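Dullosska dish and scrubbing brush, used almost entirely for things that aren't dishes
Reviewed by Ayodele Nwankwo
Filed under: Tools, Potting table

I should say at the start that I bought this brush for the kitchen. It was hanging by the till in Shehu, the hardware shop at the bottom of our road, and I had gone in for picture hooks and came out with picture hooks, a ball of twine, a packet of seed labels and a blue-handled brush, as you do. It lasted one evening at the sink before it went missing, and when I next saw it, it was in the potting tray with soil right up to the neck. My husband Suleiman had borrowed it. We have since agreed that it lives with the pots, and I have gone back to my old sponge.

So this is a review from the messy end of things, and I hope that's useful to those of you who, like me, do your repotting indoors on a perfectly nice white table and then spend longer clearing up than you did on the plant.

First, the brush itself. The handle is a good bright blue, and I can't tell you how much I value that. I have lost two dark green hand forks in the border over the years and one of them I only found with my foot. The head is smooth white plastic, rounded at the tip, with the bristles set along one side in tight rows of tufts. They are a creamy white and quite stiff to begin with, a bit too stiff for my liking in the first week, but they give a little once they have been through a few bowls of warm water. There was no shedding to speak of, even when I leaned on it.

The job I most wanted it for was our heavy soil. If you garden on clay you will know what I mean. We bring some in for the big pots because I like to mix my own, and it does not crumble politely like the stuff from a bag. It comes away in curls and strips, sticks to the outside of the pot, drops into the saucer and gets itself pressed into every little groove. My large white pot, a Nalluvari one I've had for years, has fine ridges running all the way round it (very pretty, and I would never buy ridges again!), and a cloth simply polishes the clay into them.
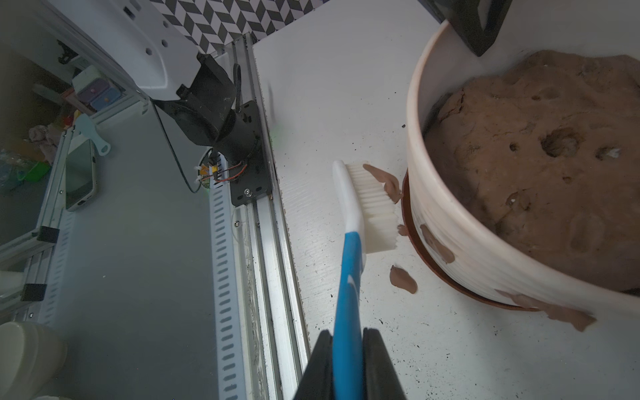
The Dullosska beside the big pot, with plenty still to clean up.

My method, for what it's worth, is to leave the worst of it alone until it has dried a bit. Lift off the big pieces with your fingers and put them back in the pot, then go round the wall with the bristles following the ridges. Going across them only flicks the crumbs at your jumper. The rounded tip is handy where the pot meets the saucer, which is a spot I used to do with an old toothbrush and a lot of muttering. After that I take the pot out, knock the saucer over a sheet of newspaper and give that a quick brush too.

On the table I am less keen. The bristles are fine with dry crumbs but they will smear anything damp, and ours has a faint wood grain to it that seems to hold a brown smudge. A small dustpan brush is kinder there. I did try the Dullosska dry on the rim of the pot and found no scratches afterwards, though I would test it somewhere hidden first if your pot has a delicate glaze.

Two grumbles. There's no hole in the end of my handle, so it can't go on the hook with everything else and has to stand in a jar. And clay does work its way down between the tufts, packed as closely as they are. I soak mine head down for 5 minutes and then drag an old comb through it, and it comes up nicely, but if you put it away dirty you'll have a brick on a stick by the weekend. Suleiman has done this. Twice.

For comparison, I also have the Rekar wooden pot brush, which is a handsome thing and was a birthday present, so I will be careful what I say. It is softer and much nicer to hold, and I still reach for it for terracotta and for dusting off seed trays in September. For stuck-on clay, though, it just slides over the top, and it takes an age to dry.

Would I buy the Dullosska again? Yes, and I have: there is a second one by the sink now, with a strip of tape round the handle and KITCHEN written on it in capitals. I'll report back if it stays there.

Good for: ridged pots, saucers, dried-on clay, boots at a pinch
Less good for: damp smears on tables, soft glazes
Where I got it: Shehu, by the till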